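Let Old Cartoons Stay Short

By the Screen Desk, Durnerville
March

Tralivia was a cartoon about a lighthouse keeper and a goose. It ran for 26 episodes, ended in 2000, and I watched most of them before school with the sound turned down. Now it is coming back as a film that lasts over 2 hours. I think that is a mistake.

The old episodes had one problem each. The goose lost a key, or the lamp went out. Someone fixed it and the music played. A film needs a villain and a sad bit in the middle, and the trailer has both.
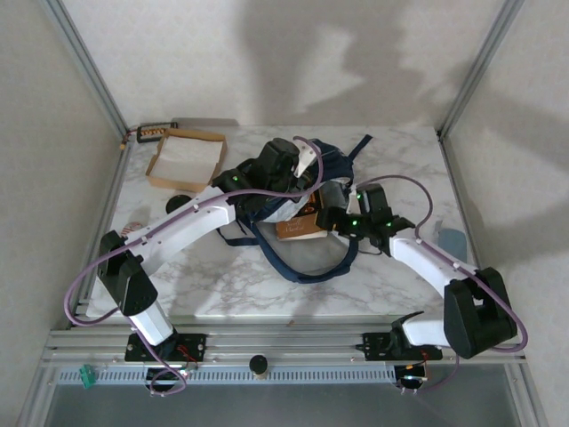
What Wattimena got right

Wattimena came back as a series of shorts instead. The animators kept the flat colours and the slow jokes. My niece, who is six, laughed in the same places I did. It cost less to make, I would guess, and nobody had to learn where the hero's father went.

Madmont tried the film route and I can't remember how it ended. I saw it in the cinema, too.
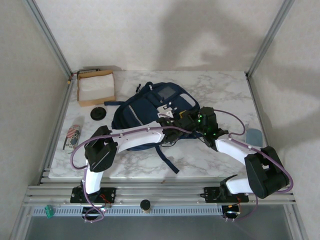

A navy backpack on a marble-patterned tabletop.

I will still buy a ticket for Tralivia. I would sooner have had two new episodes and the old theme tune.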